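Sprechernotizen: Zwei Greifer, eine Handgelenkkamera
Vortrag Orysia Dovhaniuk, Januar 2019

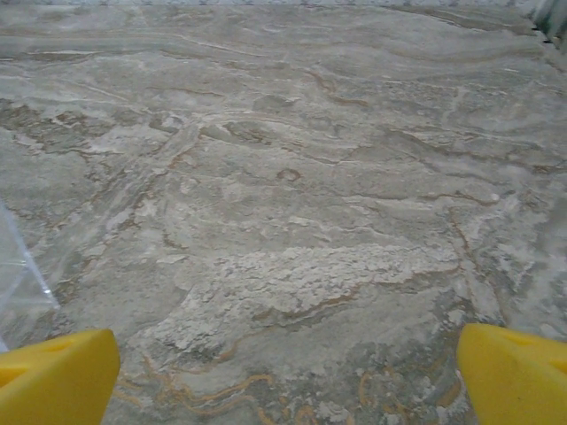
Folie 1: Blick der Handgelenkkamera, gelbe Finger weit geöffnet über geäderter Steinfläche.

Begrüßung kurz halten. Jeptoo Nyaga hat die Messreihen gefahren, Fragen zur Auswertung an sie weitergeben.

Zum Bild: Auf die Finger zeigen, beide ragen von unten herein. Dazwischen bleibt der Stein frei sichtbar. Die Äderung ist für die Segmentierung der ungünstige Fall — tan- bis rostfarbene Linien auf Grau, dazu ein weißlicher, krustig wirkender Fleck. Links der Rand eines durchsichtigen Kunststoffteils. Auf transparente Teile komme ich bei Folie 4 zurück.

Folie 2: Aufbau
Arm von Werkov, Steuerung von Novora. Greifer A von Jaten, Greifer B von Pisharody. Gleiche Kamera, gleiche Halterung, gleicher Verfahrweg. Je Greifer 400 Griffversuche. Kalibrierung vor jedem Wechsel neu, nicht nur beim Umbau.

Folie 3: Ergebnisse Greifer A
Tabelle stehen lassen, nicht vorlesen. 279 Versuche ohne Nachregelung abgeschlossen. Schwachpunkt ist das Spiel in der Führung, sichtbar als Versatz der Fingerspitzen beim Umkehren.

Folie 4: Transparente Teile
Kantenerkennung bricht auf gemustertem Untergrund früher ein als auf einfarbigem. Die Greifer unterscheiden sich hier kaum, der Engpass ist die Kamera. Belichtung fest auf 2000 Mikrosekunden, Automatik aus.

Folie 5: Offen
Dauerlauf mit Greifer B fehlt noch, geplant für März. Latenz der Steuerung getrennt messen — die bisherigen Werte enthalten die Bildübertragung.

Falls nach Rohdaten gefragt wird: fast 543 Gigabyte, Übergabe nur auf Datenträger.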